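Notes on Taking Apart an Older Desktop

Readers of this blog will recall that the previous entry concerned the cataloging of spare parts and closed with an undertaking to address the tower computers next. The present entry fulfills that undertaking in part. It covers the order in which I now prefer to open, empty and clean a desktop of the older, full-size type, with remarks on cables, screws and storage. It does not cover laptops, which I continue to regard with some reluctance.

The general position may be stated first. An older tower is among the most forgiving machines on which a person can learn. The parts are large and most of the connectors will only go in one way. The case itself was designed by people who expected it to be opened, and this cannot be said of much that is sold today. I have been taking such machines apart at home for a number of years, and more recently at a bench in the Park building, where there is better light and considerably more room for my elbows.

Before any screw is turned, the power cord is removed and the power button is held down for several seconds. The tower is then placed on its side with the removable panel facing up. I resisted this second step for a long time. My habit was to work on machines standing upright, on the theory that it saved table space, and the result was that every dropped screw rolled under the motherboard and stayed there until the board came out. A case on its side needs more table. It also lets both hands work straight down and lets the cables rest under their own weight, so that one can see where each of them goes.

The side panel should be put somewhere it will not be stepped on. Mine goes behind me against the wall, with its screws in a bag taped to the inside face.

Once the panel is off, I recommend doing nothing for a minute or two except looking. The power supply, the board, the drive bays and the runs of cable between them form a kind of map, and the map is easier to read before anything has been pulled loose. On older cases the manufacturer often helps by making the release handles and brackets a bright color. Blue is common. Where a clip is blue, it is generally intended to be touched, and where a piece of metal is plain gray, it is generally intended to be left alone until a screwdriver is involved.

The machine considered in this entry had already lost its cooler, so the processor sat bare in its socket with the memory slots alongside. The blue fittings on the bays will be familiar to anyone who has worked on office towers.
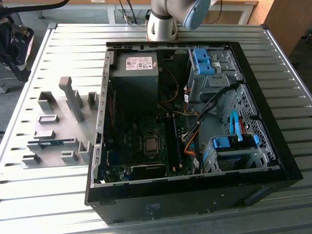
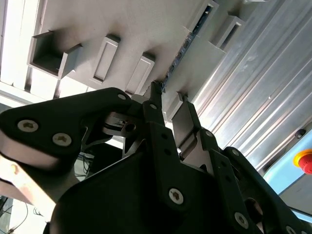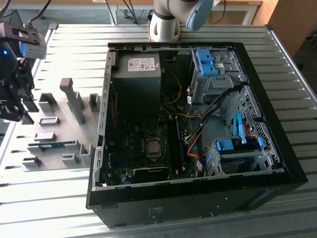

Cables come first in my order of work, and they deserve a longer treatment than they usually receive. There are two schools. One holds that every cable should be unplugged at both ends and removed immediately, leaving a clean interior. The other holds that each cable should stay attached at one end until the part it serves has been lifted out. I was trained, informally, in the first school by Chia-hao Chuang, whose patience with a beginner I wish to acknowledge here, and I have since moved to the second. A data cable left attached to the board still tells you which port it came from. The same cable in a box with its relatives tells you nothing at all.

Colored cables reduce the difficulty but do not remove it. Two light blue cables from two different machines may be of different lengths, and only one of them will reach the lower drive bay without being pulled tight. I now put a small paper tag on each data cable before it is released, with the port number written as it appears on the board. If the board carries no legible number, the tag says "nearest edge," "second from edge" and so on. The system is not elegant, but it has survived one house move.

Front panel wires are a separate matter. These are the very thin ones for the power button and the indicator lights, and they attach to a cluster of pins that is usually described in a manual one no longer owns. They should be drawn on paper before they are touched. A photograph will serve if it is sharp, though my own photographs of pin headers have nearly always turned out to be excellent photographs of my thumb.

The drives follow. Older bays with plastic release handles rarely need tools, although the handles grow brittle with age and should be pressed slowly. If a handle resists, it is worth checking whether a screw has been added on the far side by some earlier owner who did not trust plastic. I have found such screws often enough to look for them as a matter of course. A hard drive that has come out is placed flat, label up, on something soft. It is not stacked on another drive, and it is not left on top of the power supply, a location I mention only from experience.

After the drives come the expansion cards. The retaining screw or clip at the back is released, and the card is lifted straight up by its edges. Some slots have a small latch at the inner end. Anyone who has pulled hard on a card without noticing the latch will remember the sound.

The memory is next, and after it the power supply, which can be surprisingly heavy for its size. I support it from inside the case with one hand while the last screw comes out. The unit itself is never to be opened. Its interior can hold a charge after it has been unplugged, and there is nothing in there that a hobbyist needs. It may be dusted from the outside and set aside.

With regard to the processor, my practice has changed. I used to take it out of its socket in every case, clean it, admire it and put it back. Today I leave it where it is unless there is a definite reason to move it. The old thermal paste can be wiped from the metal surface while the chip is still seated, using a lint-free cloth and a small amount of isopropyl alcohol, worked from the outer edge toward the middle. The socket is the most delicate thing in the whole machine — one bent pin can cost an evening. New paste goes on only when the cooler is in hand and ready to be fastened.

Cleaning proper may now begin. Dust collects most heavily in the perforated metal at the front of the case, on the fins of the cooler and in the corners of the lower bay. A soft brush loosens it and a vacuum held a little distance away takes it off. Canned air is effective but moves the dust to the rest of the room, and I have been asked at home not to use it indoors.

A word is due on screws, which have been the subject of the only sustained correspondence this blog has ever received. At the last sorting I found that I owned 463 of them, not including those still in machines. The coarse ones, used for cases and power supplies, now live in one jar. The fine ones, used for optical drives and some hard drive mountings, live in another. The two are nearly the same size and the wrong one will start happily in the wrong hole, so the jars stand on different shelves. Anything that fits neither description goes into a tin marked Flunano, after the cookies it once held. I have never retrieved anything from that tin.

Trays have been a more recent discovery. For years I used saucers. I have now settled on a shallow organizer from Dreseo with 6 compartments, filled left to right in the order of removal and emptied right to left on the way back. The paper tags come from Rimulura in packs of 100, and one pack has lasted through every machine described on this site. I have no arrangement with either supplier. I mention them only in answer to questions.

Reassembly is the same procedure in reverse and will be given its own entry, as it raises the matter of cable routing, on which I hold views that would not fit here. Readers who are impatient may proceed with the power supply first, then memory and cards, then drives, and connect the front panel wires before the bay above them makes the pins hard to reach. The side panel should stay off until the machine has started at least once.

One correction to the previous entry: the adapter listed under "video, unknown" has been identified by a reader as belonging to a label printer. The catalog has been amended and the adapter has been moved to the second drawer.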